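I'll say it up front: I wanted to dislike the Moltineo laundry kit. Eleven weeks of lending out my own two hands to teach somebody's future robot how to pick up socks sounded like the dumbest chore ever sold to a grown adult. But the deal is simple enough. Mulora ships you a hand-held gripper, you do your ordinary housework with it, they keep the recordings, and you get money off the helper arm if it ever goes on sale.

The kit is $79 for the season, and yes, you pay them. My friend Trinidad Peñalver laughed for a good minute when I told her that part.
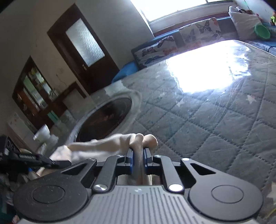 Socks are where I changed my mind a little. They're small and floppy and they never land the same way twice, and after a few evenings of squeezing and missing I had a lot more respect for what my fingers do for free. If a machine is going to learn this stuff, I'd much rather it learned in homes with a mattress in the way and toys on every ledge than in some spotless showroom with one folded towel. On that point I think Mulora has it exactly right!

What bugs me is the pricing. The discount code is good for 48 months, the arm has no release date, and the early figure on their page is $874 before you add the mount. Lewis Morrison from my building did the same math and sent his kit back in September. I get it. You're paying to work, and the thank-you is a coupon for something you can't buy.

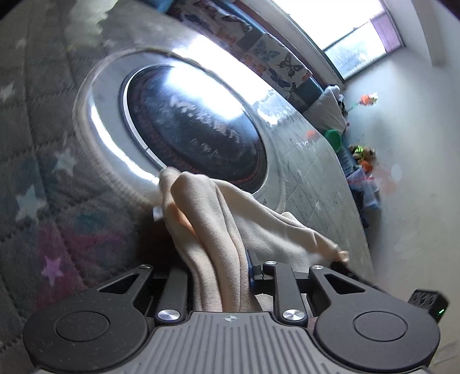
Fleece is its own little nightmare, by the way. It bunches, it drags, and one end always wants to go somewhere else – I now do fleece last, with coffee. The guide gives it half a page, and I'd have liked three.

So would I tell you to sign up? If you're curious and you've got laundry anyway (who doesn't), sure, it's a fun thing to try. But Mulora should drop the fee and pay people, even a token amount per load. Until they do, borrow a kit from a friend first. Mine's free most evenings after 8, if you bring your own socks.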